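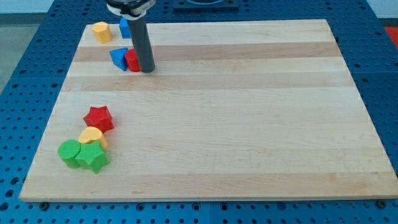

Altora has announced that its Ritus range of shape blocks will be supplied to nurseries and infant schools from January, following a trial in 8 early years settings. The range was drawn up with classroom staff who wanted solid shapes that small children could name, turn over and sort without help. Among the pieces are a red cylinder, a blue triangular prism, a yellow hexagonal prism and a red five-pointed star, and they show up well against a pale board of light maple strips. Strong, plain colours were requested by teachers at an early stage and have been kept throughout.

The full classroom set contains 120 blocks and comes with 4 activity booklets. The booklets cover naming shapes, matching by colour, building and simple pattern work. A smaller set for childminders and families will follow later in the year.

Alistair Laing, Head of Early Years at Altora, said: "Young children learn a great deal about shape by picking things up. They find out that a cylinder will stand on its end and roll on its side, and they begin to use the right words for what they are doing. We are grateful to the staff who took part in the trial and who were frank with us about what did and did not work in a busy room."

Feedback from the trial led to several changes. The booklets were shortened, the storage trays were given lower sides, and the notes for parents were rewritten in plainer language.

The blocks will be distributed by Nomura Learning Supplies from its warehouse in Drollunska. Orders from schools and nurseries are now open, and 600 sets have been set aside for settings that register an interest before the end of term. Training sessions for staff will be offered free of charge to all settings placing an order for a classroom set.

Further details, including delivery charges and replacement pieces, are available from the Altora press office on request.

Issued 25 Apr 2019

14 shares | 0 comments

Contact: Altora Press Office | © Altora. All rights reserved. | Back to top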